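Zevirville workshop group rehearses kitchen arm in simulation before cutting metal

A shared workshop in Zevirville has spent the winter building a robot arm meant to clear up around a kitchen sink, and most of the work so far has been done on a screen.

The project is called Pellach. It was started by Magnus Swanson, a retired millwright, and Lensa Yimer, who teaches evening programming classes in the same building. They were joined in January by Diễm Lò, who drew the simulated kitchens the arm is being tested in.

The group decided early on to get the software working in simulation first. An earlier arm, built from salvaged printer motors, burned out two of them in its first month, and replacements came out of members' own pockets.

"You can drop a jar on a screen all day long," Swanson said. "We did, for weeks."

Lò's kitchens share a basic plan, with a sink, a counter and navy fittings, but the objects change between runs. The software has to deal with plates, jars, food and a red ball that Yimer added as a simple target.

Views from the Pellach simulation, with the sink and counter in the third and fourth.

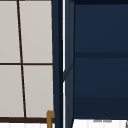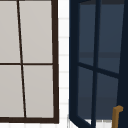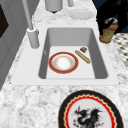
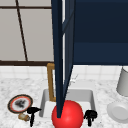

The physical arm is now about half built. Its base is a steel plate cut by Mawuli Aidoo, who has a bench at the back of the workshop, and the first joint was fitted in March. The upper section is waiting on bearings – the first set came in the wrong size and had to go back.

Yimer said the group logged 49 practice runs in one evening last month and went through the failures the next day. Many came down to the arm's approach angle near the faucet. The planning code has been changed to come in higher and more slowly, and she expects to change it again once there is a real arm to run it on.

"Weight is the thing I don't trust yet," she said. "I typed in a number for every plate. A real plate won't care what I typed."

The build has cost over $500 to date, paid for by the five regular members. Yee-man Poon has offered the group an old sink and a length of countertop from a kitchen she is remodeling, which will be set up on a stand near the loading door.

Swanson said the first trials on the real sink will use plastic dishes only. The group meets at the workshop at 7 p.m. and is looking for someone with experience wiring motor controllers. Anyone interested can leave a note at the front desk.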